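Edge Rounding on Turned Steel Bushings
Student project report, Letari workshop course, January 2020

The Skidby brush supplier says its wheel leaves an even radius on any steel part in one pass. We had doubts. We turned 40 bushings, brushed them in 5 batches at 600 rpm, and checked the edges under the Varela microscope.

Results

Burrs came off, which we expected. The radius was another matter. It changed from batch to batch and twice within a single part. The supplier's leaflet shows one edge, well lit, and we suspect it was picked with care. Our own method has holes too — only 2 of us measured, and we never swapped parts to compare readings.

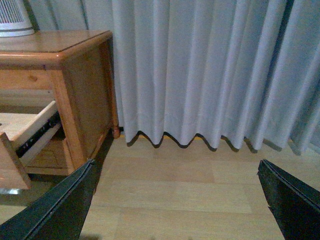

An even radius is hard to judge on steel this small, and we would not trust anyone who does it by eye. On the pine nightstand the thick, rounded front edge is easy to read as a curve. A bushing edge gives no such help. We would repeat the test with the Ciltby gauge before buying a wheel.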